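Tosstead Poll Reader, review after one council election

Used this for the whole local campaign, start of February to the count. Short version – good tool, annoying tool, kept paying for it.

What it does. You paste in a poll, or a link to one, and it pulls out the sample size, the field dates, who paid and the exact wording of the question. Then it puts them all on one line so you can compare. No opinion on who's winning. Suits me.

First test was the Sulley byelection poll everyone was sharing. Headline said a clear lead. Tosstead had it as 237 people, landline only, and the question named just one candidate. Took under a minute. I'd have spent half an evening digging through the PDF and probaly missed the landline bit.

Second one was the Woser ward survey, 3,114 responses, looked very solid. It was an opt-in web form. Tosstead does flag that but in pale grey, right down the bottom, where you'd never look.

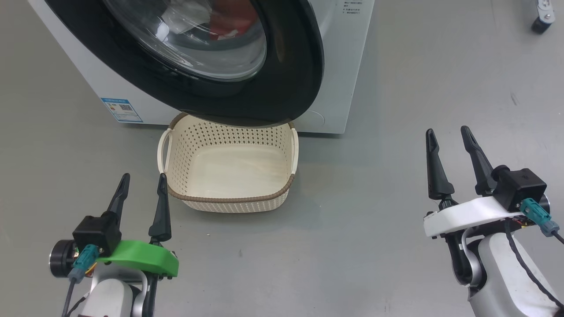
Mbali Ntuli: Same problem with the grey text here. I quoted the Woser number at a candidates' night and got corrected from the floor. Opt-in should be in red at the top, surely? Otherwise I like it, the question wording alone is worth the money.

Agree with that. I've written to support twice. Got a polite reply, no change so far.

Other gripes. Export is CSV only. The search doesn't like hyphens, so half the double-barrelled candidates don't come up. And the weighting page is a mess – columns with no labels, one of them always blank.

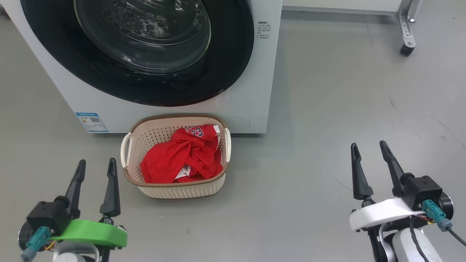 Price is $50 for the year, one login. Bence Simon and I wanted to share and couldn't, so we paid twice. A bit rich for a neighbourhood newsletter.

Compared with Figueroa, which I had last time: Figueroa has nicer charts and a bigger back catalogue, but it averages everything together and won't show you the question. Useless if your trying to work out why two polls disagree. Tosstead had 1,115 polls in it when I signed up, mostly state and local.
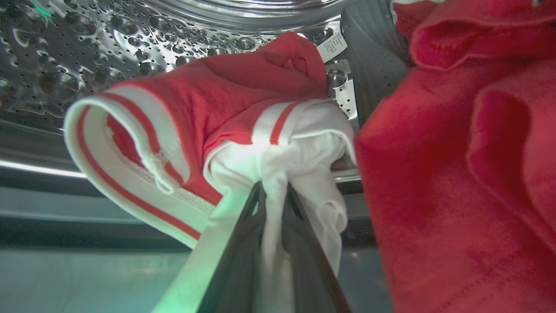 Phone version is fine for reading, hopeless for pasting. Do that part at a desk.

Four out of five. Would be higher with labels on that weighting page. Renewing for the state election anyway.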